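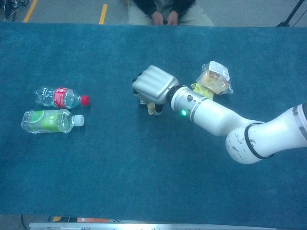
How much hand does a robot need to clear a table?
Less than the sales brochures suggest, though more than the two-finger pincher most labs start with.

Madhu Kushwaha has spent most of the summer on that gap. At the Arnimbridge test hall he has been running two grippers through the same dull list of household jobs, and he has the patience of a man who once assembled flat-pack furniture for a living. One is the Hulent, a plain parallel jaw that opens, closes and has no further ambitions. The other is the Degefa, a hand with jointed fingers, which costs a good deal more and looks it.

The groceries are what you would find in any break room: drink bottles laid on their sides, a baked snack in a clear bag, wrappers. Everything goes on a fuzzy blue cloth. Kushwaha picked fuzzy on purpose. "On bare metal everybody looks like a genius until the bottle rolls," he says. "On cloth you find out about friction."

The Hulent is a snob about bottles. Give it one lying straight and it will pick it up all day. Turn the bottle a little and it nudges the thing along like a cat with a pen. The Degefa closes its fingers around the same bottle from nearly any side, then takes its time letting go. Over 830 tries it dropped fewer items than its rival but needed some 700 seconds more per session, most of that spent thinking about its thumb.

Bags are worse. A bag has no shape it can be held to, and the baked goods inside have opinions about pressure. Usha Varma, who writes the control software, had the jaw set so gently at first that it pinched the plastic and left the snack where it was. Then she turned it up. "We made crumbs," she says. She has since given the fingered hand its own setting for bread, filed under a name the magazine has agreed not to print.

Small items are where the fingers earn their keep. The hand can curl down over something little and keep it tucked under the palm, which the jaw can only do if the object is polite enough to stand up.

Neither gripper has won. Kevthorpe, the catering firm paying for the tests, wants a choice by September and would like it to be the cheap one. Varma is asking for a softer pad on the jaw. Kushwaha is asking for more bread.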